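**Broment adds worktop oil to its Trikby range**

Broment, the maker of surface treatments for home and trade use, will begin selling Trikby Worktop Oil in July. The product is a blend of plant oil and hard wax for solid timber worktops, tables and chopping surfaces. It replaces the earlier Mudis formula, which will be withdrawn once present stock has been sold.

Trikby Worktop Oil is applied by cloth or short-pile roller in two thin coats. The first coat should be left for 14 hours before the second is laid. Excess oil must be wiped off within 40 minutes of application, as standing oil dries to a tacky film that has to be sanded back. The surface can take light use the day after the second coat and reaches full hardness in 3 weeks.
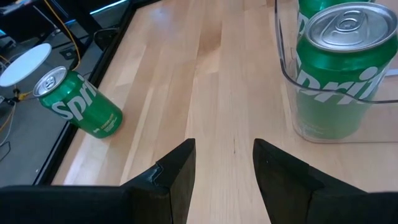
The main change from Mudis is in the wax content. Mudis used a softer wax that marked under hot mugs and needed a fresh coat every few months in busy kitchens. The new blend has a higher melting point and holds less water at the joints between boards, where swelling and dark staining most often start. End grain still takes up more oil than face grain and should be given an extra coat.

"Most complaints we received about Mudis were about rings and dull patches near the sink," said Jagadeesh Chettiar, technical manager at Broment. "We changed the wax first and then adjusted the oil to suit it. Drying is slower as a result, and the label says so."

The oil can be used over old Mudis finishes after washing and a light sanding with fine paper. It should not be used over varnish or lacquer. Used cloths must be laid flat outdoors to dry or soaked in water before disposal, to avoid the risk of fire.

Trikby Worktop Oil will be supplied in clear and satin versions through Panicker trade counters, including Saturday opening. Data sheets and sample sachets are available on request from the Broment technical desk.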